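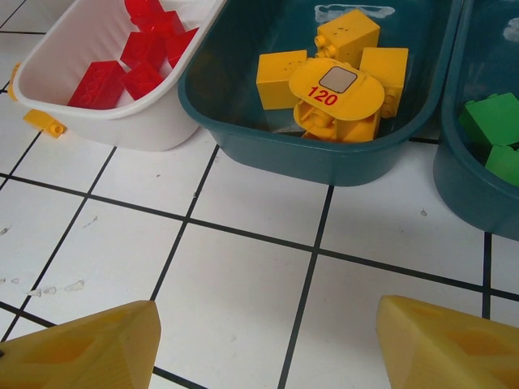 6 min read

June | Ninh Study Group

4. Floor surface and noise in the play areas

4.1 Why the floor was treated separately

The two centers in the study, Cusora and Plekby, were built to the same plan and have play areas of the same size. Their ceilings have the same panels, and neither has curtains. The main difference is the floor. Cusora has sheet vinyl over a thin underlay. Plekby has ceramic tile laid straight on the concrete slab. Staff at Plekby had complained of noise for some time before we began, mostly in the last hour before lunch, and had asked whether the ceiling could be changed. We wanted to know how much of the problem came from voices and how much came from things being dropped, pushed or tipped out on the floor. A ceiling panel helps with the first, but it does little at the moment a hard toy meets a hard surface.

Earlier work on noise in child care has mostly reported one average level for a session. That figure is useful for comparing rooms, but it hides short, sharp sounds. A room can have a modest average and still be tiring to work in if it is interrupted often. For this reason we logged impact events one by one and kept them apart from the session averages given in Section 3.

4.2 Method

Sound was recorded in each play area during the morning session for three weeks. The recorder was hung from the ceiling at the middle of the room, out of reach of the children and away from the air vent. An event was counted as an impact when the level rose sharply above the background and fell again in less than one second. Door slams were removed by hand, as were chair scrapes. Shouts were harder to separate. Where two readers disagreed on whether a sound was a voice or an object, the event was dropped.

Floor type alone could not explain the counts, because the two centers do not own the same toys. Cusora has more soft items and wooden vehicles. Plekby has a large stock of plastic building bricks, which the children carry in tubs and empty onto the floor. We therefore ran a second test after hours in which an adult dropped the same set of objects in both rooms from table height. Each object was dropped 50 times. The set was made up of a large plastic brick, a wooden car, a hardback book and a metal spoon.
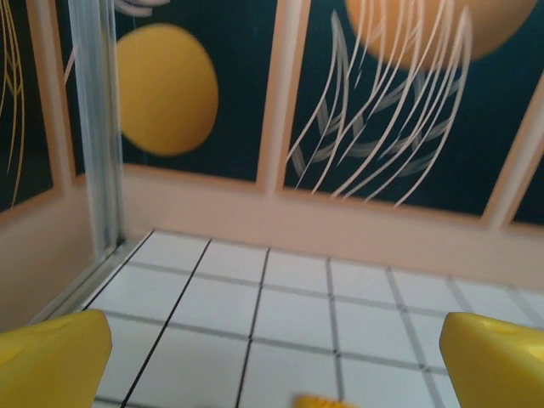

Figure 4. Square white floor tiles with dark gray grout lines.

4.3 Results

Over the three weeks, 710 impact events were kept at Plekby after cleaning. Cusora gave fewer, though the children there attended for the same hours. Events at Plekby were bunched together. They came at the start of free play and again at cleanup, with long quiet stretches during story time and snack. At Cusora they were spread more evenly through the morning.

In the drop test, every object was louder on tile than on vinyl. The gap was widest for the spoon and narrowest for the book, which landed flat on most drops and made a dull sound in both rooms. The plastic brick fell between these two. It also bounced more on tile, so that a single drop often produced two or three separate peaks. Our counting rule treated these as one event when they came within a second of each other, and the count for Plekby may be low for that reason.

Grout lines made no difference that we could measure for dropped objects. They did matter for anything on wheels. The wooden car gave a steady rattle when pushed across the tile, and staff named this sound more often than any other when asked what bothered them. It does not appear in the impact count at all.

4.4 Trial of a mat

For the final week a Trostent foam mat was placed over the part of the Plekby floor where the bricks are normally used. No other change was made and the children were given no instruction about it. Impact events in that week were 60 percent of the mean for the two weeks before. Staff said the room felt calmer at cleanup. They also said the mat slid when children ran onto it, and that sand collected under the edges and had to be swept out each evening. Two of the staff would have preferred a smaller mat with a rubber backing.

The children did not stay on the mat. Towers were moved off it onto the tile, perhaps because the foam gave way slightly under a tall stack. A firmer mat might hold them there longer, at the cost of some of the gain in noise. We did not test one.

4.5 Limits

The mat trial lasted one week and took place in one room. Rain kept the children indoors on two mornings of that week, which would tend to raise the count, so the drop may be understated. The recorder was fixed in one spot and picked up sounds near the sink less well than those near the center. We also have no measure of how staff or children were affected beyond what staff told us. Hearing tests were outside the scope of the project.

Section 5 turns to speech levels during group activities in the same two rooms.

Contact | Copyright Ninh Study Group | Back to top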